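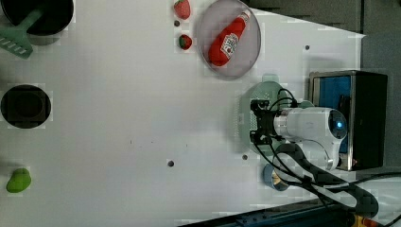
The kitchen table mid-session, ketchup on its plate and the arm over on the right.

Giladow Play Kitchen Set for Robot Clubs – my review
Posted 26/02/2018

I help run the after-school robotics club at Protdale, and most of our table space this year has gone to kitchen stuff. Pretend kitchen stuff, I mean. The students picked "tidy up after dinner" as their project for the Brirnumska challenge, which meant we needed a pile of food and dishes that an arm could grab over and over without anything breaking or going moldy. We bought the Giladow set in the fall and I've now lived with it long enough to have opinions!

So, what are you paying for? It cost us $123, and the box has play food, plates, a pan, a spatula and a few odds and ends. We mix it freely with things people brought from home, so don't take everything in the photo as coming out of the one box. The arm is not part of it either, obviously, and neither is the table.

Let me start with the food, because that's what the kids fight over. The strawberries are the favorites. They're a nice size for a small gripper and the leafy tops give you a handy way to tell which end is up, which our vision group loves. The red also stands out beautifully on a white tabletop. My students had color detection going on the strawberries in one afternoon (they were very pleased with themselves, and so was I). The bright green veggie is a different story. It's lumpy, and every time it lands it lands some new way, so a grasp that worked on the last try might miss completely on the next. I was annoyed by this for a week or so and then decided it was the most useful thing we owned. If your code can handle the lumpy green one, it can handle pretty much anything else we've got.

The ketchup bottle is where our teams spend most of their time. The task sheet they wrote says the bottle has to come off the gray plate and get parked somewhere else without taking the plate along for the ride. Sounds easy! The trouble is that the bottle likes to lie at an angle across the plate, so you can't just come straight down with the fingers lined up to the table. You have to work out the angle first and turn the wrist to match. One team hard-coded the angle and did great until somebody bumped the table. The other team wrote a little routine that looks at the white cap to figure out which way the bottle is pointing, and that one is still in use. The raised rim on the plate is low enough that the gripper clears it most days.

Now for the dishes. I like the shallow gray plate a lot, and the light green one is fine too. The small cup with the blue rim is a good beginner object, with a rim you can pinch from above. The black pan is harder. Dark things give our camera trouble, and a round black pan next to a round black bowl had our first detection program calling them both the same thing for most of a month. I'd really have liked one of the two in a different color.

And then the spatula, oh boy. It's mint green with slots in the head, and it looks adorable resting on the pan, and it has ruined more practice runs than anything else on the table. Long handle, light weight, off-center balance. If you grab it anywhere but near the middle, it swings. Out of 18 tries in our last scored session, the better team got it cleanly on 3. I would still buy it again, but I'd keep it in a drawer until your students have a few wins behind them.

A word on the Cele kit, which a lot of clubs use and which we borrowed for a couple of weeks in July at our summer camp. The Cele pieces are more uniform and the food is all about the same weight, so you get nicer success numbers sooner. The paint on ours was chipping though, and my older students got bored with it pretty fast. Giladow has more variety, and after a whole school year of drops ours still looks good apart from some scuffs.

Gripes, before I forget. The packing list doesn't give any sizes or weights, so we measured everything ourselves with a ruler and a kitchen scale. The storage bag it comes in is too small once you've opened it and its zipper gave up early. I emailed to ask about a single replacement spatula and was told they only sell the full set – that's a pain for a club budget like ours.

Would I recommend it? Yes, for middle school and up. With younger kids I'd go with Cele, or just the strawberries and the cups. If you order, the part number for the full set is 1517, and check that you're getting the version with the pan, as there's a smaller box that leaves it out.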